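**MOTANDALE, 19 November 2024.** Skosum today issued a voluntary software hold on its Trakex two-arm assembly cell, following a fault in which the cell reported a job finished while one of the gears was still lying where it started.

The hold applies to all 122 cells running release 8 of the control software. No one has been hurt. A number of gearboxes have been returned by customers who felt, reasonably, that they ought to contain gears.

The fault sits in the check that follows each placement. Trakex is meant to lower a gear onto its pin, let go, and confirm with the wrist sensor that the gear has stayed put. In release 8, a brief dropout in the sensor signal was read as a "yes." The arm then moved on to the next step with a confidence the company would like to see in its sales department.

Skosum traced the dropouts to the cable at the wrist. When the arm reaches low over the plate, slack in the cable can drift into the work area, and a light tug on the connector is enough to interrupt the signal. The problem did not show up in factory acceptance tests, which were run with the cables neatly tied back by people who knew visitors were coming.

The company has repeated the task on its bench in Motandale, using the same plate, pins and spur gears as the original acceptance trial. In 400 placements on release 8, the cell claimed 400 successes. Inspectors disagreed.
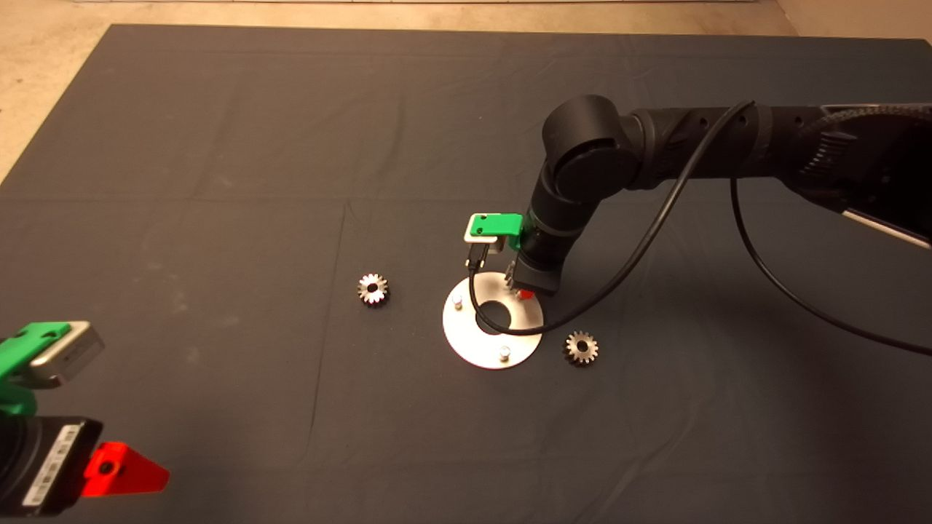
Chege, whose name is on the first complaint to reach the company, wrote that a machine that stops and asks for help is a nuisance, but a machine that congratulates itself and carries on is a recall, and asked that the next release be a little less sure of itself.

Skosum accepts the point. Release 9 will treat a missing signal as a failed placement and stop both arms until an operator clears the alarm. It will ship in December with 2 cable clips per arm, which cost less than the envelope they come in.

Until then, customers should:

- go back to release 7, or run release 8 at reduced speed with an operator present
- check the wrist connector at the start of each shift
- inspect finished units by eye, whatever the screen says
- keep hands out of the cell when freeing a cable, and press the emergency stop first

Skosum will cover return shipping for affected gearboxes. Claims should include the cell's serial number and the event log, including the cheerful parts.

**Contact:** Skosum Press Office, Motandale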